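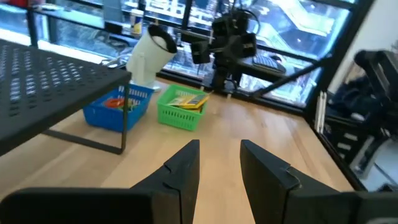 The long table by the window, with the blue and green baskets and the black shelf.

Jatthorpe Shared Workroom
Minutes of the users' meeting, Aug 4, 2023

Present: eight users. Apologies: two, plus one received after we had finished.

1. Minutes of the last meeting
Agreed, once "the biscuit question" had been struck out as settled.

2. Matters arising
The window blind has still not been ordered. It was first raised in February and was described then as urgent. Carried forward with the usual sense of ceremony.

3. The long table
Most of the meeting. It was put to those present that the table is for working on and that things left on it overnight tend to become permanent residents. The wood itself was praised, and there was general agreement that we would like to see more of it.

The black metal shelf stays. A proposal to move it to the other end was discussed at length and lost by 2 votes. The objection that small items drop through the holes was noted, as it was last time.

4. Baskets
Blue is for things in use this week. Green is for things waiting to go back where they came from. Several users said they had understood it to be the other way round, and one had understood there to be no system at all. A label for each basket will be bought from Prolska when the next order goes in. The blue basket may sit partly under the shelf if space is short. Neither basket is to be used for post, lunch or keys.

It was asked whether the yellow item in the green basket belonged to anyone present. Silence. It will remain there until claimed or until the next meeting, whichever is the more embarrassing.

5. Money
The kitty stands at £56. The Drivlow invoice (no. 902) has been paid, having been found inside the kettle box.

6. Name of the room
The suggestion that it be called the Jara Room was heard politely. No decision.

7. Any other business
Please wipe the table with a dry cloth only. The person who used the scourer is thanked for coming forward.

Next meeting: date to be put on the door. Closed at ten past nine.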